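Student Projects | Migration and Settlement
6 min read

Language Support and Length of Stay Among Newly Arrived Workers in Fimley

Submitted by Maëlys Delaunay and Lakmal Samarakoon
Project supervisor: Albertina Seixas

1. Background

Fimley has received workers from abroad in larger numbers since the Cuduter packing plant added a second shift. Many of them arrive on a first contract of one year and live in the Escobar district, where rents are lower and the plant bus stops twice each morning. The town offers free evening language classes, and the plant runs its own shorter course during paid hours. Neither program had been compared with the other before this project began.

The aim of the project was to find out whether people who attended a language class in their first months were more likely to plan a longer stay, and what other matters entered into that decision. The project did not look at people who moved to Fimley for study or who joined family members already holding permanent status.

2. Method

A written survey was prepared in four languages and handed out at the plant, at the Escobar branch library and at the evening classes. In all, 900 copies were distributed and 657 were returned. Of the returned forms, 241 came from people who had taken at least one language class of either type. The remaining 416 came from people who had taken none.

The survey asked about housing, work schedule, family, language use at home and at work, and plans for the next two years. Respondents could skip any question. A short set of interviews followed in December, carried out in the library meeting room after 6 p.m. so that day-shift workers could attend. Names were not recorded on the survey forms. Persons quoted in this report agreed in writing to be named.

The first draft of the form used the word "settle" in three places. During the trial round this was read by several people as a question about legal status, and it was replaced with "stay."

3. Findings

People who had taken a class more often stated that they planned to remain in Fimley past their first contract. The difference was clear among workers living with a partner or children and weaker among those living alone. It would be unwise to read this as proof that the classes cause people to stay. A person who already intends to stay has more reason to sign up for a class, and the survey was not built to separate the two.

Work schedule had a strong bearing on attendance. The town classes begin at 7 p.m., which shuts out the second shift altogether. The plant course is open to both shifts but ends after eight weeks, and those who finished it reported that they had nowhere to continue. Several wrote on the back of the form that they would pay a small fee for a morning class.

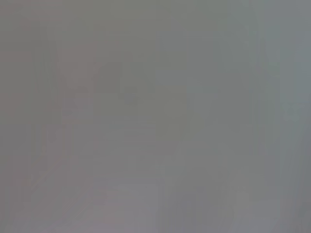

Madalena Vilela said in her interview that the eight-week course had taught her the words for the machines and the safety rules, but that she still brought her nephew along when she had to speak with the landlord or the school office. She would have preferred to learn those things first. Other interviews pointed the same way: the language needed on the line was picked up quickly from coworkers, while letters, leases and medical forms remained difficult well into the second year.

Housing came up more often than expected. Respondents on Fistgate, where most leases run month to month, were less certain of their plans than those in other parts of Escobar, whether or not they had attended a class. Henrik Schwerdtfeger, interviewed the same month, described turning down a class because he did not know if he would have the same address when it ended.

4. Limits of the Study

The survey reached people who use the library, the plant and the classes. Workers placed by outside agencies in smaller firms are poorly represented. The original plan called for a follow-up mailing to 400 households, but this was dropped when the printing budget was used up on the translated forms. Stated plans are also not the same as later conduct - a second survey after one year would be needed to learn who in fact remained.

5. Recommendations

The project team recommends that the town offer one morning class for second-shift workers on a trial basis, and that the plant and the town agree on a shared level test so that a person leaving the plant course can enter the town program without starting over. Lessons on leases, school letters and medical forms should be moved to the opening weeks. The team further suggests that class sign-up remain open to people who expect to change address during the term.

The survey form and the coding sheet are held by the department and may be requested from the project supervisor.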